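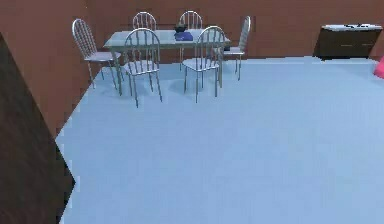
Is the coast road open again after the slip? One lane, from six in the morning till 8 at night, with a stop-go board at the Nedbridge end.

Been asked that so many times since Thursday that I'm just going to put everything I know in one thread. I live up the hill from it, so I've had a front-row seat whether I wanted one or not!

The bit that came down is the bank above the old chapel lay-by, same place that's been dribbling stones on to the verge since last October. 90 metres of hedge and a fair bit of field went with it. Everyone's accounted for and no cars were caught, thank goodness.

Power went off to 200 homes when the pole went over. Ours came back yesterday teatime. If you're on the Skikero side and still off, ring the helpline and give them your postcode again, they'd lost half the list when I got through (took me ages, bring a cuppa). 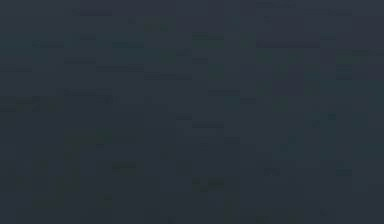

Kuusk replied to say the top lane's shut as well, the council put cones across it this morning and the school bus is going the long way round by the reservoir.

Thanks for that, I hadn't heard. So if you're coming from the north, please don't try the top lane, even if your satnav is very keen on it. There's nowhere to turn a van up there and the ditch is full.

The diggers are from Jimard and they've been at it from first light. I had a quick chat with one of the lads over the gate and he reckoned the clearing is the easy part, it's the bank behind that worries them. They want a few dry days before anyone goes up top to look at it properly.
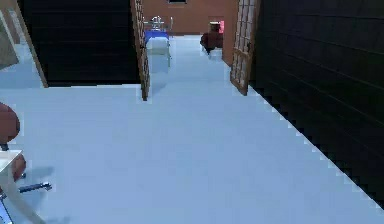 And the forecast has rain in it for Monday, so I wouldn't bank on two lanes next week. The board's going to be there a while I think.

Village hall is open till late for hot drinks and phone charging. If you've got a spare extension lead they'd love one. Road closure notice is number 2148 if you want to look it up on the council site, they update it most evenings.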